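Robot arm spends its days sorting one bin into another, 329 times and counting

Monday, February 10, 2025

The newest hire at Drerow does one thing. It takes small objects out of a pale wooden bin and puts them into a dark one with four compartments. It has no body in the usual sense, and the bins, the parquet floor and the gray wall behind them exist only in a simulator.

Drerow, a small automation firm, is building up a set of example runs for a learning system it calls Doltia. The idea is an old one. Show the software enough cases of a job being done and it may start doing the job itself. The hard part is "enough," a number that has a way of moving whenever somebody gets close to it.

The collection stands at 329 runs. Each is recorded from start to finish, including the dull stretches, and there are plenty of those.
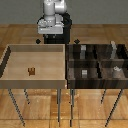
Four compartments, four chances to be wrong

The rules of the task would fit on a sticky note. Every object has a compartment, and an object in the wrong one spoils the run. Drerow says 92 runs have been set aside so far for a second look, some for misplaced items and some for what its notes call "wandering," meaning the arm took the scenic route.

Objects are small and come in awkward shapes. Some are plain blocks that a gripper can hardly get wrong. Others are lumpy, and a pair of flat fingers has opinions about lumpy.

In one view, the white hand hangs over the back-left compartment with a small orange-brown piece upright beneath it. The other three sections each hold an object of their own, and the light bin next door is bare.
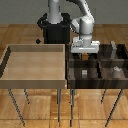 Images: Drerow / Doltia project

Working in simulation has its comforts. Nothing gets dented, the floor never needs sweeping, and a bad run costs only the time it took. Drerow puts the most productive stretch at up to 8 hours without a break — a shift that would bring a visit from human resources if anyone on it were human.

The software also gets to look at the job from close to the gripper, and that angle is a good deal less flattering. The view is blocky and short on detail, with a black finger on either side of the target and a lot of wood grain beyond. Spacing matters here. A piece that sits nearer one finger than the other is the sort of thing a person would correct without noticing, and the sort of thing Doltia has to be shown.
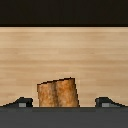 Filed under: Robotics

Drerow shares the work with Horobets, a two-office software shop that checks the recordings and labels them. The two firms have gone back and forth over whether near-misses should stay in the set. Horobets wants them kept — a learner ought to see a clumsy grasp now and then. Drerow would like its robot to pick up better habits. For now they are kept in a separate folder, which both sides describe as a win.

A first trained version of Doltia is planned for May. Until then, the arm goes back to the pale bin.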